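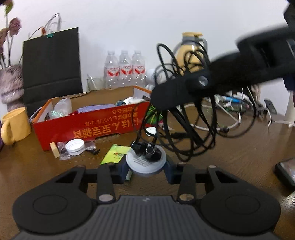

Figure 7.1 Black cable, one small container, and an open red box with its lettering upside down.

Chapter 7
The Box Problem

Every household owns a drawer of cables, and every member of the household believes it belongs to somebody else. Throw one out and you will need it by the weekend. Keep it and it will spend the next nine years tying itself to its neighbors, so that when you finally reach in for a phone charger you bring up a phone charger, two pairs of earphones, and the cord of an electric blanket you gave away in another city.

The first six chapters dealt with places that hold things on purpose: shelves, closets, the pantry. We come now to the box. A box is the most common storage item in any home and the only one that arrives without being chosen. It comes with something else inside it, the something else is taken out, and the box stays on, too sturdy to recycle. Within a week it has a job.

Mieke Jacobs, whose study of rented apartments in Jarerport we will return to in Section 7.3, kept a log of every box in 21 homes. She wrote down what was printed on each one and what it held. The two matched so seldom that she stopped reporting the figure and began reporting the exceptions. One was a shoebox with shoes in it. The tenant explained that she had just moved in.

Jacobs sorted the contents into things that were put away and things that were put down. Putting away involves a decision. Putting down involves a free hand and a flat surface, or failing that, a box with its top open. Her term for the second kind, "parked goods," is used all through this chapter. Parked goods have a way of becoming permanent, and people will step around them for months with real courtesy.
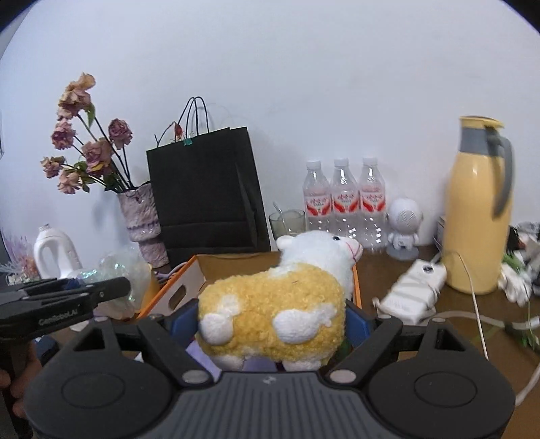 Deciding what goes in a box is harder than finding the box, and most advice on the subject skips the hard part. The older manuals tell you to group by use: kitchen with kitchen, desk with desk. This works nicely until you meet a real desk. Where does a sheep go? A plush one with curly yellow fleece and cloud-shaped patches has no use in the sense the manuals mean, and neither does a small astronaut standing on a gray base. Three water bottles are easy. A vase of dried roses is easy too, provided no one asks you to fold it. The trouble is always with the objects whose only duty is to be liked, and a sorting rule that can't place a sheep will not survive its first afternoon.

Catinca Gavrilă met this head-on when she wrote the packing guide for Kuster, a moving company whose customers were paying by the box. Her early draft had 40 categories. The crews ignored all of them. Her final version had four, the last of which was "company," meaning anything kept for the pleasure of having it around. Crews were told to pack company last and unpack it first, and complaints fell sharply, even from customers whose plates had been broken.

We will use Gavrilă's four groups in the exercises, with one change. She allowed a box to hold only a single group. We allow two, having tried it her way.

Terms to know before you read on: parked goods, company, mixed box, first-out item.

Before You Begin

Choose one box in your home that is not holding what it came with. Without looking inside, write down everything you think is in it. Then open it and make a second list. Keep both lists, as you will need them for Section 7.2. If the box contains cables, allow yourself extra time, and do not start after dinner.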